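## 4. Between-Guest Reset: Bedroom Floor

Fikstead guest suite, carpeted rooms. Allow 12 minutes. Manolis Koutsoukos once did it in less and had to go back for the sofa.

Before you start:

- Open the blinds and switch on the lamp on the nightstand.
- Leave the bed for Section 5. A rumpled duvet can wait its turn.
- Put the round mesh wastebasket out on the carpet, where you can reach it from both the bed side and the sofa side.
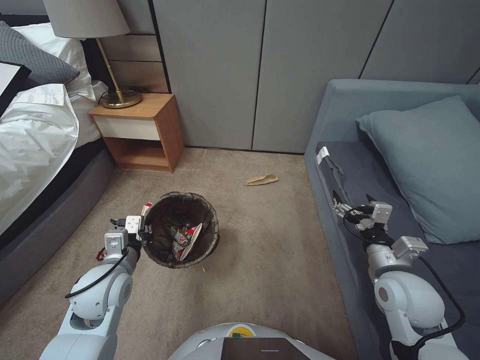
Guests at Fikstead are tidy people, up to about knee height. Below that, standards relax, so work low and work slowly.

1. Check what is in the basket already. Snack wrappers pack down. A paper plate will stand on its edge and take up all the room, so fold it.
2. Start at the wardrobe doors and work toward the sofa. Look along the foot of each door – wrappers like a straight edge.
3. Lift the overhang of the duvet and check the carpet under it. Let it drop again. Do not start making the bed.
4. Pick up tissues, wrappers and other light litter. Gloves are in the hall closet, in the box marked 68.

 **Caution:** Tip the basket toward you by the rim if you like, but keep it well short of sideways. The liner is not attached to anything.

5. Collect water bottles last. Check that the cap is tight before you lift one.
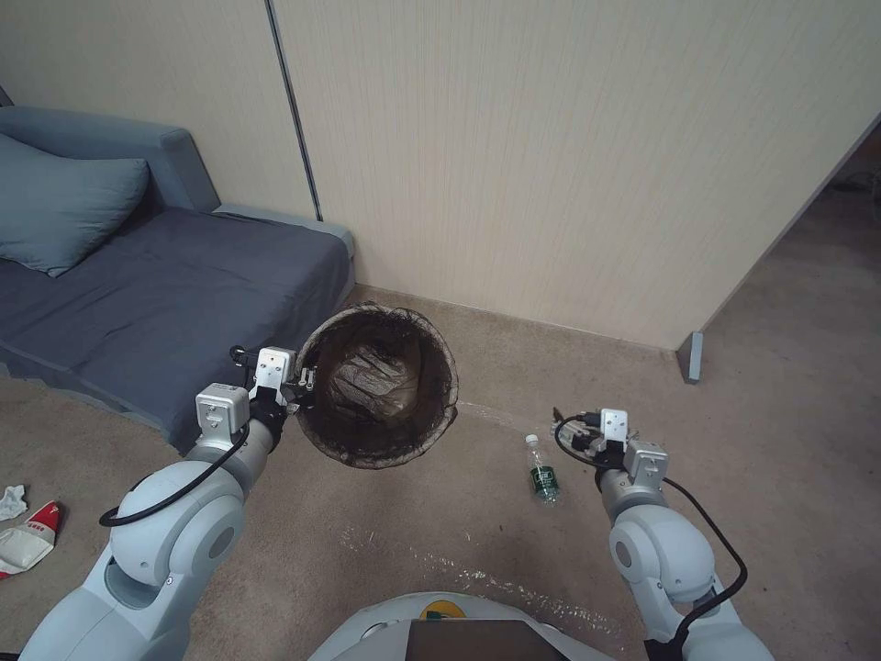

6. Run a hand behind the sofa cushions. Coins and chargers go in an envelope marked with the room number (301, for instance) and then to Purificación Barroso at the desk.
7. Tie off the liner, fit a new one and put the basket back beside the nightstand.

**Note:** Vacuuming is covered in Section 6. Please read it before plugging anything in.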